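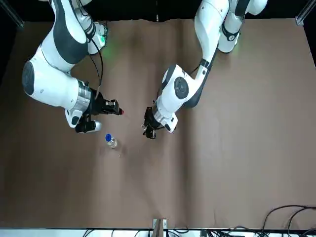
How to Cover a Worktable with Brown Paper

I love a papered table. It costs next to nothing, it makes a scratched-up old surface feel fresh again, and when the paper gets messy you peel it off and start over with a clean one! I've been doing this since I set up my first craft corner, and I still get a little thrill every time I roll out a new sheet.

This page covers the way I do it now, after plenty of wrinkled attempts. Set aside 21 minutes for your first table. After that you'll be a lot quicker.

What you need

A roll of plain brown kraft paper, wider than your table if you can find it
Masking tape or painter's tape
Scissors
A ruler or an old gift card for smoothing
A soft cloth
A small bottle of water with a tight cap

Step 1: Clear and wipe the table

Take everything off, even the lamp. Crumbs and dried glue drops show up as bumps, and a pencil will find every one of them. Wipe the table with the damp cloth and let it dry completely before the paper goes on.

Step 2: Measure

Measure the length of the table and add 7 inches. That gives you enough to fold under at both ends. My table is 60 inches long, so I cut 67.

If your roll is narrower than the table, cut two lengths and overlap them by a couple of inches. Put the overlap toward the back, where your hands don't rest.

Step 3: Get the curl out

Paper straight off the roll wants to go right back to being a roll. Lay it on the table with the curl facing down, so the ends press against the table instead of springing up at you. Leave a few heavy books on it while you make coffee.

For stubborn curl, roll the sheet loosely the opposite way, hold it for a minute, and let go. My friend Eglė Ozoliņš does this over the edge of the table, pulling the sheet down at an angle, and hers come out beautifully flat – mine get creases, so I stick with the books.

Step 4: Tape one end, then pull

Fold the first end under the table and tape it from below. Walk to the other end, pull the paper snug, and tape that too. Snug is plenty. If you pull hard the paper will tear at the corner, usually right when you thought you were done.

Now do the long sides, starting in the middle and working out to the corners.

Step 5: Fold the corners

Fold them the way you'd wrap a present. Tuck the short side in first, bring the long side over it, and tape the whole thing underneath. Keep tape off the top wherever you can – it catches on sleeves.

Step 6: Smooth it

Run the ruler from the center outward in long strokes. Small ripples can stay. They settle overnight.

Living with it

Set a small capped bottle right on the paper and keep the cap on between uses. Water is rough on kraft paper, and one spill will leave a wavy patch for good. If you do get a drip, blot it and don't rub.

Write on it! I work out measurements, test markers and scribble down phone numbers, then cut out the bits I want to keep before I change the sheet. I have a whole envelope of them from December.

For a small tear, slide a patch of the same paper underneath and tape it from below if you can reach. A big tear means a new sheet.

Used paper can be flipped over once if the back is clean. After that I save the good pieces for wrapping and padding boxes, and anything without paint or glue on it goes in the recycling.

Updated March 3, 2018, with the corner folding step. Thanks to Danish Satti for asking about it.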